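Boards out on the bench: our server rebuild evening
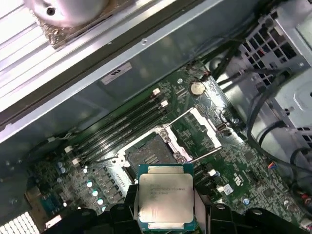
A processor just below its open socket, with the load plate tilted back and the lever out of the way.

If you missed the July bench night, you missed a good one! We gave the whole evening over to taking old server boards back to bare sockets and building them up again, and I don't think I've ever heard the Torvik room so quiet for so long (twenty minutes at least, which for this group is a record) and then so noisy straight afterwards.

Sigrun Hedlund ran the session. She spent years looking after machines at Ernton before she joined us, and she brought in a crate of retired boards so that people could get their hands on the real thing without worrying about breaking something they needed on Monday. We had 25 people through the door, plenty of them first-timers, and most had never seen a processor out of its socket before.

I hadn't appreciated how lovely these parts are up close. The top of the chip is a broad piece of silvery, brushed-looking metal with rounded notches at the corners, and there's just a thin border of dark teal green showing round it. The tiny printing on top takes some squinting. Several of us had phone torches out and were reading model lines aloud to one another like an optician's chart.

The socket is the part that makes everybody hold their breath. It's a field of very fine contacts, and a bent one can mean the end of the board, so Sigrun was strict about it: fingers on the edges of the processor only, nothing dangling over the open socket, lanyards off, sleeves rolled up. Lever out, load plate up, line up the corner marks, and then lower the chip straight down. No sliding and no pressing. It should sit flat under its own weight, and if it doesn't, lift it off and look again. The lever takes more force to close than you'd expect and I'll admit I yelped on my first go.

Once the processor is in, the rest feels almost relaxing. Memory next, which means opening the white latches, matching the notch and pushing down evenly until they click. Sơn Khổng had a good tip about checking the board's manual for which slot to fill first, as the one nearest the processor isn't always right. He learnt that on a Bullarari machine that sat there beeping at him for a whole weekend!

Two other things that came up and that I promised to write down:

The coin cell. Lots of you asked about the round silver battery on the board. It keeps the clock and some settings going when the power is off, and on boards that have been on a shelf for years it's very often flat. If your rebuilt machine thinks it's the wrong decade, start there. We keep spares in the drawer by the kettle, and please put the old ones in the battery tub and not the general bin.

Thermal paste. Yes, you do need to clean off the old stuff, all of it, before you refit a cooler. A lint-free cloth and a little isopropyl alcohol will do it. The great pea-versus-cross debate was not settled and I have been asked not to reopen it here.

By nine o'clock we had two machines showing a start-up screen, and the cheer that went up when the second one came to life brought the pottery class in from next door to see what was going on (they stayed for biscuits, and one of them has signed up for next time). A third board refused to do anything at all. Sigrun has taken it home to sulk over.

Thank you to everyone at Nineck for the anti-static mats, which we are allowed to keep, and to those of you who stayed behind to sort screws into jars. It made such a difference to the clear-up.

The next bench night is 23rd July, same room, doors at half past six. We'll be carrying on with the boards from the crate and fitting coolers, so it will suit you whether or not you came to this one. Bring a small cross-head screwdriver if you own one, and any old memory you've got lying in a drawer, even if you have no idea what it fits. Working that out is half the fun, and Sơn has offered to run an identification table for exactly that.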